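Home | News | Community | Sport | What's On | Contact

Flistdale tool library gets its key back, and a bigger shed

Nov 5, 2025

Print this story | E-mail to a friend

I went down to the Flistdale tool library this morning meaning to stay for ten minutes, and I came home after lunch with a hedge trimmer I hadn't planned on borrowing. So that's how the reopening went!

If you've missed the saga, the library had been shut since August, when the roof of the old shed behind the hall let in most of a night's rain. A lot of the power tools got a soaking, the shelves swelled up, and the landlord wanted everything out while the ceiling came down. Shagufta Cheema, who runs the place, ended up with sanders and socket sets in her garage, her hallway and (she says) the bath.

The new home is the former Fluretti bakery on the corner, and it's a big step up. There's a proper counter, a back room for repairs and enough wall to hang things where you can find them. The ovens are gone but I swear you can still smell the buns — or maybe I just hadn't had breakfast.

Membership is $29 a year, same as before, and anyone who was paid up when the doors closed gets the lost months added on for free. You can take up to eight items at a time and keep them for two weeks. Shagufta told me 97 people had already renewed before she'd even put the sign out, and she'd love to get past 100 by the weekend. 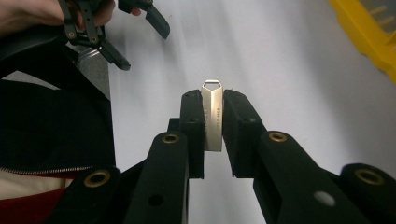 What pleased me most was the small stuff. The old shed had one sad biscuit tin of bits and Allen keys, and you'd stand there tipping it out on the bench while the queue grew behind you. Now there are little drawers with labels on the front, and if you borrow a drill you can take a set of bits with it in the same bag. No more getting home and finding you've got the wrong one.

Torben Rothe is doing the repair nights again, starting next week at 7 pm. He fixed my toaster last winter and was very polite about the crumbs. He's happy to look at lamps, kettles, bikes and most garden gear, but he'd like people to stop bringing microwaves, please, and he asked me to put that in. Bring the charger if your thing has one. Apparently half of last season's "broken" drills were flat.

A few tools didn't make it through the leak. The big tile saw is finished, and so is the carpet cleaner, which was always booked out anyway. There's a wish list taped up by the till, with a pressure washer at the top and a decent tall ladder right under it. If you've got either one gathering dust, Shagufta will come and pick it up.

Parking's a bit tight out the front, so try the lane behind Seidel Street if you're returning something heavy. The back door has a ramp — much easier on the knees than the old steps.

Hours for now are 9 am to 1 pm, four mornings a week, and the days are up on the door. An evening opening might come in the new year if enough people ask for it. I've asked. The hedge trimmer's due back in a fortnight and I haven't started on the hedge.

Print this story | E-mail to a friend

Recent items
Skaltell Road footpath closed for tree work
Swimming pool café looking for a new operator
Lost and found: grey cat, very friendly, Seidel Street
Community garden plots open for summer
Letters: more on the bus shelter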